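Robotics Project Lab: Handout 3
Pick, Place and Insert with Printed Markers
Marville Technical College
Instructor: Dinesh Sastry
Lab assistant: Sevim Yurt
Revised Jan 18, 2020

Read this before your first session at the bench. Bring a copy with you. The reading from Mudaliar is chapter 2, on coordinate frames, and you will need it for the first part of the write-up.

What the project is

Each team writes a program that finds a part on the table, picks it up, and places it on or in another part. The positions are not given to you. Your program has to get them from the camera, using the square printed markers attached to the parts. Teams may choose their own parts from the bin or print new ones on the Jolance printer. Printed parts need to be approved by Sevim before you start the print, and prints longer than 30 minutes run overnight.

You will work in teams of three. One person runs the arm, one watches the camera output, and one keeps the log. Change places between sessions so that everyone has done all three jobs by the end of the project.

Markers and frames

Each marker has its own ID. When the camera detects one, the software returns the ID, the position of the marker's center, and its rotation, all in the camera frame. The arm does not know anything about the camera frame. To move the arm to a marker you have to convert the position to the base frame of the arm you are using. The conversion comes from the calibration step, and if the calibration is off, every move after it will be off by the same amount.

Put more than one marker on a part whenever it is large enough. A gripper passing over a part will hide some of the markers, and a part with only one marker is lost as soon as that one is covered. With several, you can still work out the pose from those that remain in view, as long as you have measured where each one sits on the part. Write these measurements in a table and keep the table in your team folder.
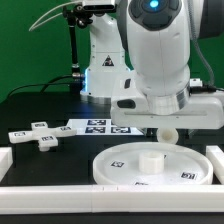 Do not reuse an ID on two parts that will be on the table at the same time. The software will accept it and report one pose or the other, and the arm will go to whichever it was given. Last year two teams spent most of a session on this.

Lighting matters more than students expect. Keep the bench lamps at the setting written on the card. Glossy tape over a marker will reflect the lamps and the detection will drop out at certain angles. Use matte paper and a glue stick.

Calibration procedure

1. Clear loose parts from the area in front of the arm.
2. Lay the calibration sheet flat and tape the corners.
3. Start the Plerkero calibration script and wait for the prompt.
4. Jog the arm to each point the script asks for. Use slow speed.
5. Save the result with your team name and the session number.
6. Check it by sending the arm to a marker you did not use for calibration. If it misses by more than 2 mm, repeat from step 2.

Do not move the camera mount after calibrating. If someone bumps it, calibrate again.

Running your program

Run every new program at reduced speed first, with one person at the stop button. Approach each part from above and stop 30 mm over it before the final move down. The approach height is a variable in the template file. Leave it alone until you have three clean runs in a row.

For insertion tasks, most failures come from tilt. Check the rotation values before you change the position values.

Each team has 300 logged attempts for the whole project. Failed attempts count toward the total and should be logged like any other, with a short note on what went wrong.

What to hand in

A written report with your frame diagram, the marker table for each part, and the calibration check for every session.
Your code, with comments.
The complete log file.

Reports go in the Project 3 folder on the course page. Questions about the bench or the printer go to Sevim Yurt. Questions about grading go to me.

D. Sastry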